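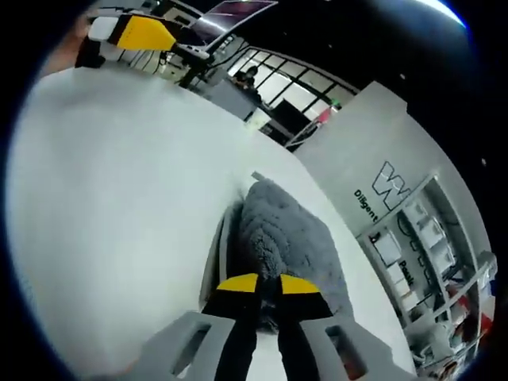 *Gray fuzzy thing, white tabletop.*

**Re: [plellcombe-hosts] White towels, final warning**

Şengül wrote, in July:

> I have now run the guesthouse on white towels for 4 years and I'm done. Mascara, sunscreen, whatever it is that men do to their boots. I bleach them and they come out thin. I don't bleach them and they come out looking like evidence. Ghislain says switch to dark gray and never think about it again. Before I spend real money, has anyone done this and regretted it?
>
> Also, is the Keskin minimum order still 600 pieces, or can two of us split one?
>
> Şengül Eren

Şengül, I've done it, and I regret about a third of it.

First the order. Keskin wanted 600 from me too, counting every washcloth as a piece, so you get there faster than you'd think. I split mine with Nassoro and we are both still finding washcloths. If you want to go in with someone, ask on the list before you call them. They quote you one price on the phone and then a different one on paper, and it helps to have a witness.

Now, color. Dark gray hides makeup beautifully. It does not hide toothpaste, face powder, zinc sunscreen or anything that has ever been near a white dog. Bleach is out, obviously, but so is the acne cream that half your guests under thirty travel with. It leaves orange spots, the guest swears the towel came that way, and you stand in the hallway being gracious.
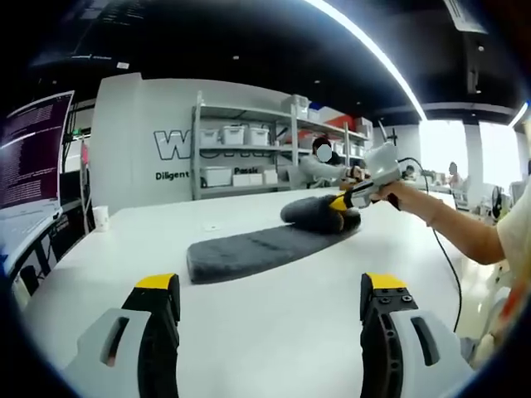 Then there's lint. My first loads went through the Oltier with nothing else in the drum, and I cleaned the dryer screen halfway through each cycle. I still had guests checking out with gray fluff in their beards. Wash them three times before anybody touches one. Skip fabric softener entirely – it coats the loops, and you end up with a lovely plush towel that pushes water around your back like a squeegee.

Florêncio swears by a cup of vinegar in the rinse. I tried it. The towels were fine and the laundry room smelled like a fish and chip shop until supper.

On detergent, I used Grondimar's powder for years on the whites and it was too much for the grays. The liquid suits them better, at half of what the cap tells you. I've never met a detergent cap that wasn't an optimist.

For those who missed the big argument about fading, it's in the back numbers: 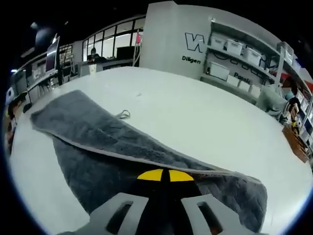
Dark gray towel, folded back on a white table.

Thierry Mallet's post in there is the long one. He dried half of his outside in full sun and half on a rack indoors, and the outdoor half went the color of dishwater by September. He also called me "a tumble dryer apologist," and I've had it put on a mug.

My advice, such as it is: keep white for the bath sheets, go gray for hand towels and washcloths, and put a pack of makeup wipes by the sink with a small polite sign. The sign does nothing. The wipes do help.

Cost me 462 all in for my share, delivery included, back before they put the prices up. Ask Ghislain what he paid, then ask him again after a glass of wine.
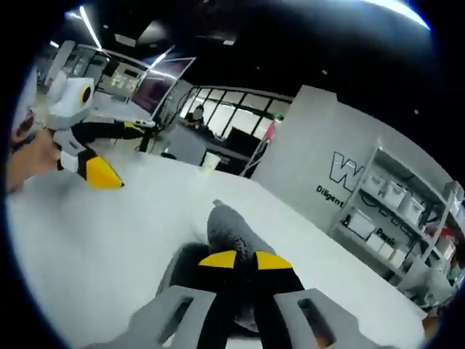 *Dark gray. White table again.*

One question back to the list. Does anybody know how to get candle wax out of a gray hand towel without ironing it through brown paper? I've run out of brown paper, and I scorched the last one.

Back to the sheets,
Marguerite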